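Ticket 2069 -- Flondo tall cabinet, door won't stay shut
Status: waiting on customer

Hello, and thank you so much for the quick reply this morning! I went back to the cabinet with your notes and did the hinge steps in the order you gave, top one first, and it did help for a while. The door closes nicely if I lean on it, but by evening it has crept open again, 3 mm at the handle side.

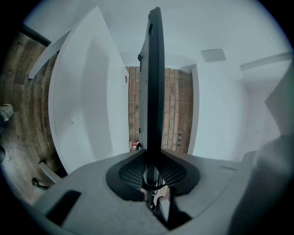 White door with the round handle hole, brick wall beyond.

I should say that our floor is old plank and I suspect it dips on that side, so maybe the whole cabinet is leaning a little -- my level seems to think so. Would you shim the feet first, or send the stronger Onier catch (part 44 on the sheet)? I'm happy to try either one, and I have plenty of shims left over from the bookcase.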